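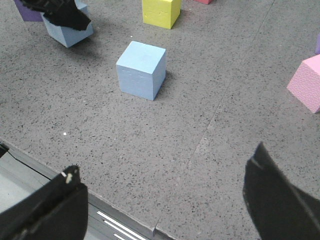 *Vutier foam cubes in light blue, yellow, pink and purple, on a speckled grey worktop.*

# Vutier Foam Cubes, pastel mix

**Order code:** 1736
**Sold by:** Zaltarness
**Pack:** 55 cubes, mixed colours
**Larger pack:** 179 cubes, order code 1033

Plain foam cubes for counting, stacking, sorting and general table use. They have a matte surface with a light texture, and no numbers, dots or letters on any face. All the cubes in a pack are the same size. The colours are pale shades and are the same from one pack to the next, so a second pack can be mixed in with the first.

We sell most of these to infant schools and nurseries. They also go to speech and hand therapists, and to people who run board game groups and want something quiet to use as markers.

## What you get

- Foam cubes in light blue, yellow, pink and purple
- A drawstring bag (the 55 pack) or a box with a lid (the 179 pack)
- A sheet with the colour split for that pack

The colours are not split evenly. The cubes are packed by weight of each colour and then checked for the total, so one bag may have a few more pinks than the next. If you need a set number of one colour, order single colours from the Troreo range, which uses the same foam and the same cutter. Those are on their own page.

## The foam

Closed-cell foam, cut from sheet and not moulded. The edges are square and have no rounding. You can squeeze a cube between finger and thumb and it will come back, but a fingernail or a hard edge leaves a dent that stays. Small nicks and marks on the faces are normal, even on new cubes, and we don't treat them as a fault. A cube with a torn corner or a missing piece is a fault, and we will replace it.

Being foam, they make very little noise when a stack comes down. They are also light, so a fan or an open window can move them. Stacks of more than a few cubes need a level table.

The pale colours show up well on mid-grey, white or dark tops. On a cream or light wood table the yellow is harder to pick out, and people sorting by colour may want a tray or a sheet of dark card underneath.

## Cleaning

Wipe with a damp cloth and a drop of washing-up liquid, then leave on a towel to dry. For a whole pack, put the cubes in a mesh bag and rinse them in a bowl of lukewarm water. They float, so push the bag under a few times. Don't use bleach — it takes the purple first. Don't put them in the dishwasher or on a radiator.

Pen does not come off well. Washable felt tip will fade after two or three wipes, biro will not.

## Safety

Not for children under three. The foam can be bitten through and the pieces are a choking risk. With older children, look through the pack from time to time and take out any cube that has been chewed or picked at.

## Storage

Keep them out of direct sun. Cubes left on a windowsill will fade on one side. Don't put anything heavy on the bag, as cubes that stay pressed for weeks can end up slightly flat.

## Notes from customers

"We use the big box for early number work and one bag for the sorting table. I have had ours since last May and have thrown away four, all chewed. I would like a green." — Giuliana Ayala

"Good for pinch practice. They are soft enough that a weak grip can still hold on. The bag is a bit tight for getting them all back in, so I moved mine to a tub." — Fatemeh Heydari

We have passed the request for green on to Vutier. There is no date for it yet.

## Questions we get asked

**Are they the same as the Babaei cubes you used to sell?**
No. The Babaei cubes were a softer foam in brighter colours, and slightly larger. The two don't stack neatly together. We have no more of the Babaei stock.

**Can I glue them?**
Yes, with PVA or a low-temperature glue gun. Solvent glue melts the foam. Try one cube first.

**Can I buy a few to make up lost ones?**
Yes, email us with the colours and how many. We keep a tray of loose cubes and charge for postage plus a small amount per cube.

**Do you take returns?**
Unopened packs can come back within the usual period. Opened packs only if there is a fault.

## Stock

Both packs are in stock. The 179 pack is sent in its own box with no outer carton, so tell us when ordering if it is a present.

Page last checked March 22, 2024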